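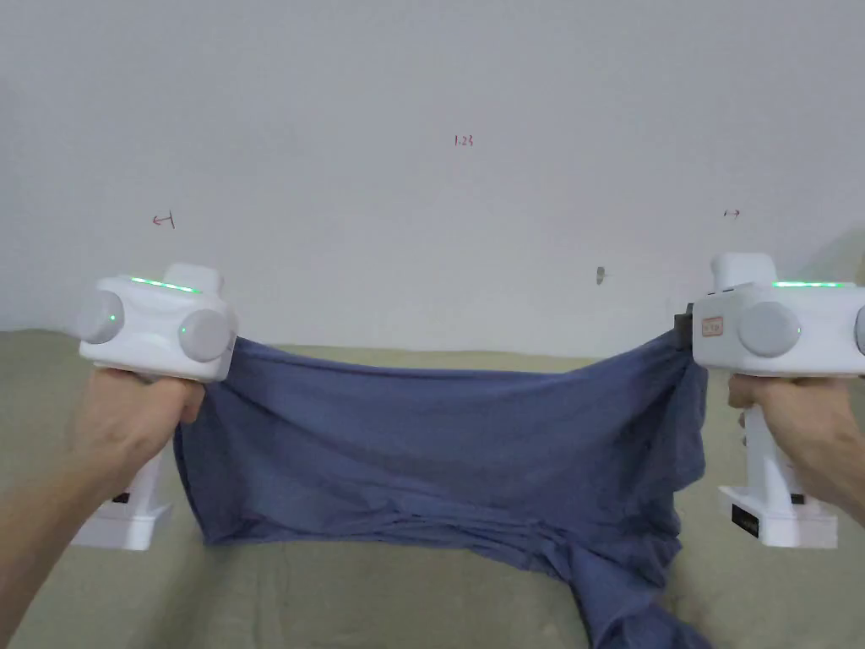
Zitier paired hand grippers, cloth handling check. Blue garment held between the left and right units.

# Pre-Purchase Inspection Checklist: Zitier Hand-Held Gripper Kit

**Supplier:** Panby
**Site of inspection:** Abbasi training rooms, Skodham
**Date of inspection:** February 19, 2023
**Kit under review:** one left unit, one right unit, charging dock, carry case, printed guide
**Ratings used:** P (pass), C (pass with comment), F (fail), N (not inspected)

This checklist covers the safety and general condition of the kit as delivered for trial. It does not cover the recording software or the quality of the data, which are reviewed under a separate form. Items rated C must be answered by the supplier before an order is placed. Items rated F prevent an order until they have been inspected again.

## Section A: Delivery and condition

- [x] **A1. Contents match the packing list.** P
- [x] **A2. Housings free of cracks and sharp edges.** P
 Comment: Checked by hand along all seams. A slight ridge was felt on the underside of the right unit. It did not catch on skin or fabric.
- [x] **A3. Labels fixed and legible.** C
 Comment: The labels are firmly attached, but the print on the side stickers is small. Staff who wear reading glasses had difficulty with it at arm's length. A larger left/right marking is requested.
- [x] **A4. Printed guide supplied in English.** P
- [ ] **A5. Spare jaw pads supplied.** F
 Comment: Listed in the offer and missing from the case.

## Section B: Power and indicators

- [x] **B1. Charging dock and cable undamaged.** P
- [x] **B2. Light strip on each unit comes on at startup.** P
 Comment: Both strips show green when the units are ready for use. The strip can be read from the normal working position without turning the wrist.
- [x] **B3. Warning given when the battery is low.** C
 Comment: The strip changes color and there is no sound. An operator who is watching the cloth may not notice the change. Abbasi asks whether a tone can be added.
- [x] **B4. Housing temperature acceptable after 15 minutes of continuous use.** P
- [ ] **B5. Battery performance after 100 charge cycles.** N
 Comment: Outside the scope of a trial. The supplier is asked to provide its own test record.

## Section C: Grip, handle and jaws

- [x] **C1. Handle can be held securely with a bare hand.** P
- [x] **C2. Handle can be held securely with a thin work glove.** C
 Comment: The grip is secure, but the fingers sit lower on the handle and the reach to the control is longer. Staff with small hands should be fitted before gloves are issued.
- [x] **C3. Jaws open fully when the control is released.** P
 Comment: Tested on both units, first with no load and then with a garment in the jaws.
- [x] **C4. Pinch risk at the jaws.** C
 Comment: Closing force is low and caused no injury or discomfort in the fingertip test. The risk is greatest when the operator guides cloth into the jaw with a free finger. The guide advises against this on its last page. The warning should be moved to the front.
- [x] **C5. No loose parts in or near the jaws.** P

## Section D: Handling of soft goods

The main use planned at Skodham is the folding and straightening of garments on beds and padded surfaces, so this section was given the most time. One T-shirt and one hand towel were used.

- [x] **D1. Garment can be held from both sides and lifted clear of the surface.** P
- [x] **D2. Garment can be lowered and spread without a change of grip.** C
 Comment: Possible, but the fabric tends to gather into a twist where it enters the jaw. The operator then pulls harder on that side to remove the wrinkles, and the wrist is bent for longer than is desirable.
- [x] **D3. No marks or snags on the fabric after release.** P
- [x] **D4. Operator posture.** C
 Comment: Work at bed height calls for a forward lean. Operators are to change over after 15 minutes until a raised surface is available. This is a site matter and is not held against the kit.

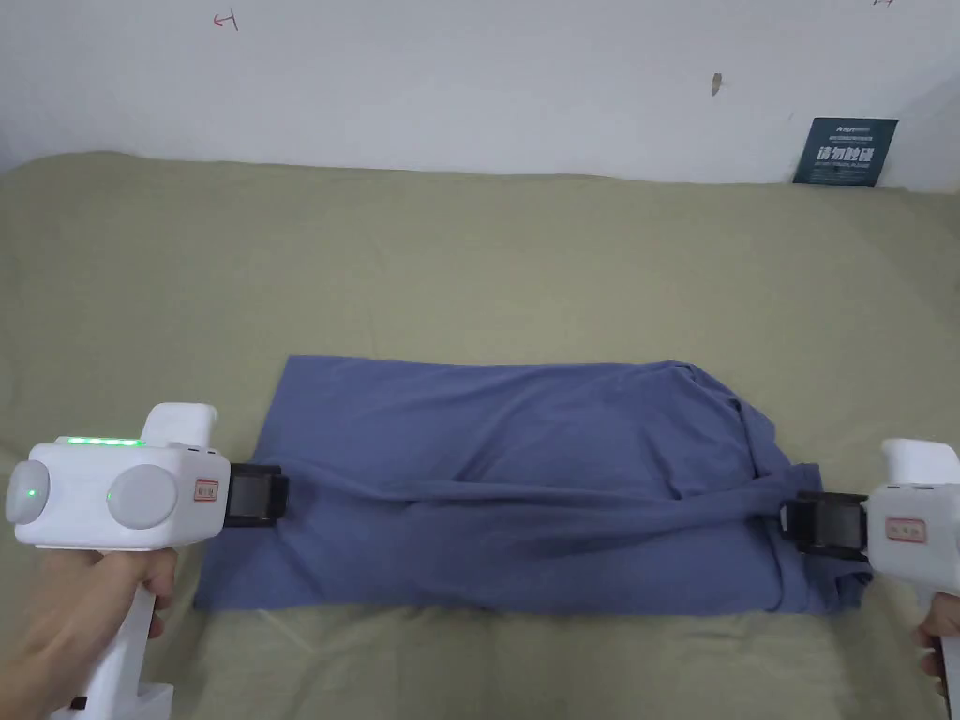
Panby has responded that twisting at the jaw is usually the result of taking too much cloth in a single grip, and that a shallow hold close to the hem should reduce it. The supplier also stated that a wider jaw is planned for May and can be fitted to the present units without tools, but it did not commit to including the part in the quoted price.

Inspector's note on the response: the shallow hold was tried with the T-shirt before the close of the session. It reduced the twist on the left side and made little difference on the right. The rating for D2 remains at C. The price of the wider jaw is to be confirmed in writing.

## Section E: Storage and training

- [x] **E1. Carry case closes with both units inside.** P
- [x] **E2. Case can be carried by one person.** P
- [x] **E3. Cleaning instructions are clear.** C
 Comment: The guide says to use a "damp wipe" - it does not say whether alcohol wipes are permitted on the jaws or the gray discs. No cleaning beyond a dry cloth is to be done on the trial kit.
- [ ] **E4. Supplier training session attended.** N
 Comment: Offered by Panby as part of the service plan. To be arranged if the order proceeds.

## Result

**Not approved for order at this time.** The kit may remain in use for trial purposes under supervision.

Actions required from the supplier:

1. Deliver the missing jaw pads (A5).
2. Answer the comments at A3, B3, C4 and E3 in writing.
3. Supply the battery test record (B5).
4. Confirm the price of the wider jaw (D2).

Actions required on site:

1. Check glove fit for each operator (C2).
2. Keep to the changeover time for work at bed height (D4).
3. Store the kit in its case with the dock unplugged at the end of each session.

Reinspection is limited to A5, D2 and any item altered by the supplier. The trial kit may not be moved from Skodham to another Abbasi site until reinspection is complete.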